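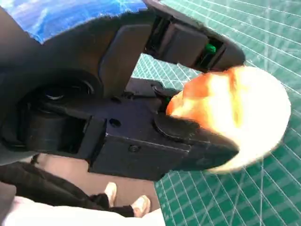
Gallery > Ninholm > Orange and White

Round, orange and white, with a glow to it. Seen close up, toward the right.

About this section

The Ninholm gallery is sorted by color instead of by room. It started out by room, but most things in the house get carried from one place to another over the year, and the labels were wrong within a month. Color stays put. Orange and White is the smallest section and the one that gets changed most often. It opens with a close view and keeps the captions short.

Anything that is mostly orange, mostly white, or an even mix of the two can go in here. Pale yellow goes under Cream. Rust and brick go under Red, even when they look orange in the evening. Things that are lit or that catch the light are sorted by the color they show in the picture, so the same item can turn up in two sections.

The house

Ninholm is a plain two-story house at the end of Skulldale, with the main rooms facing west. The downstairs walls were painted in April in a flat off-white from Ó Néill, the hardware store in Clindach. Two coats were enough everywhere except the hall, where the old green kept coming through and a third was needed. The woodwork was left as it was.

Orange came into the house by way of a set of kitchen curtains. They have since gone to the back bedroom, but by then there was a good deal of orange to go with them – cushion covers, a blanket, a colander, the mailbox. The white things were mostly here already. They include the bathroom tile and the dinner plates, which came with the house and are used every day.

Notes on color

Orange is hard to get right on a screen. It tends to go red in low light and nearly yellow next to a window. White picks up whatever is beside it. Colors in this section have been left as they came, with no correction, so two views of the same item may not match. If you are trying to match paint or fabric, please go by a sample and leave the screen out of it.

Late afternoon, from 4 p.m. on, gives the warmest color in the west rooms. Mornings are grayer and better for white. Black and other dark colors look heavier at that hour as well – there is a separate section for those.

Using the gallery

The whole gallery has 55 entries in 5 sections. Select a section name at the top of the page to switch between them. Captions can be searched by color, shape or room, though the room listings are still being filled in and a search for "hall" will miss some. The gallery had 3,641 visits last year.

Pictures may be saved for personal use. For anything printed, write first through the contact page and say which section and which caption you mean.

Other sections: Cream | Red | Green and Blue | Black and Dark

Back to Ninholm main page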